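Do Cheap Hand-Held Grippers Give Useful Demonstrations? Report on the Nitik Build

Our task was to build a pair of hand-held grippers in a shared workshop, use them to record people moving household objects, and say whether the recordings are good enough to train a small arm. The plans we followed come from a hobby project called Lunanine. Its write-up promises that a pair can be built in a weekend and that the recordings "transfer directly." We doubted both claims at the start and we still doubt the second one.

The build took us most of April. The fingers are plain blocks on printed mounts with brass inserts. We called our version Nitik so that our files would not get mixed up with the original ones. The parts came to 938 dollars for the pair, well over what the plans suggest, and that does not include the prints we threw away.

For test objects we wanted something hard and slick as well as the usual soft toys and sponges. Most demo videos stick to soft things, and a foam block will forgive almost any grip. A steel tumbler with tapered walls will not. The jaws are flat and the tumbler is round, so contact on each side is a narrow strip. Closing harder does not make that strip much wider. 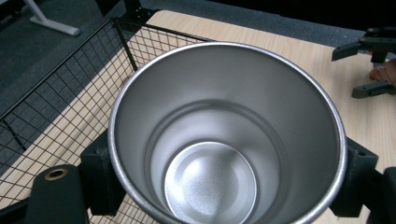
Tirkness Student Robotics Club, Home and Workshop Builds

The camera rides on the gripper, so a tall open object held close covers a lot of the view. With the tumbler between the jaws we got an excellent look at its inside and a poor look at where it was supposed to go. The Lunanine write-up does not mention this. A person doing the task can simply look past the tool. A policy trained on the recordings has only what the camera gives it, and we think this matters more than the grip does.

We recorded 3,330 short clips. That sounds like a lot until you sort them. Many are near copies of each other, made by the same hands at the same table with the same black mesh basket. We tried to vary the starting positions, but people drift back to whatever is comfortable. We would not call this a varied set, and we are suspicious of any report that gives a clip count and stops there.

The open position was the other thing we checked. The plans say that a wide gap makes the approach easier, and for the person holding the tool it does. The cost is that the fingers take up much of the lower part of the view, and a small change in wrist angle makes one look much bigger than the other. Our first calibration script assumed that the two fingers would look the same size. It failed on a large share of clips before we rewrote it.

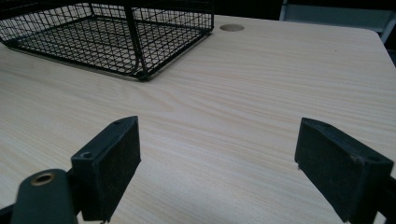 What we would change

Shorter mounts. Ours put the fingers too far into the view - and the extra length adds flex.

Pads that can be swapped. We glued ours on, following the plans, and regretted it. The Wysocka pads we ordered later have a screw backing, but they arrived too late to test.

A second camera, fixed to a stand beside the table. This goes against the whole idea of a portable kit, and we know that. We still think one outside view of the tumbler task would be worth more than another thousand clips from the wrist.

A test on the arm that somebody else scores. We scored our own, and the arm placed the tumbler correctly in 2 of 15 tries. We had been generous about what "correctly" meant. With sponges it did much better, but so would nearly anything.

The grippers work as tools. Whether they teach a machine anything about slick, tapered objects is a separate question, and our numbers do not support a yes. The finger files and the calibration script are in the club folder, along with the bad first version of the script.

Comments

meshandsolder
What jaw material did you use under the pads? Mine cracked at the insert after a few days.

halfstep_motor
2 of 15 is rough, but thanks for printing it. I built the Lunanine pair too and never got the tumbler type of thing to work either. Mugs with handles were OK.

printbed_cold
I don't buy the part about the second camera. Tilt the wrist mount outward a bit and you get most of the table back. Did you try that before giving up on it?

meshandsolder
I tried tilting mine. You see more table, and then you lose the fingertips - pick one.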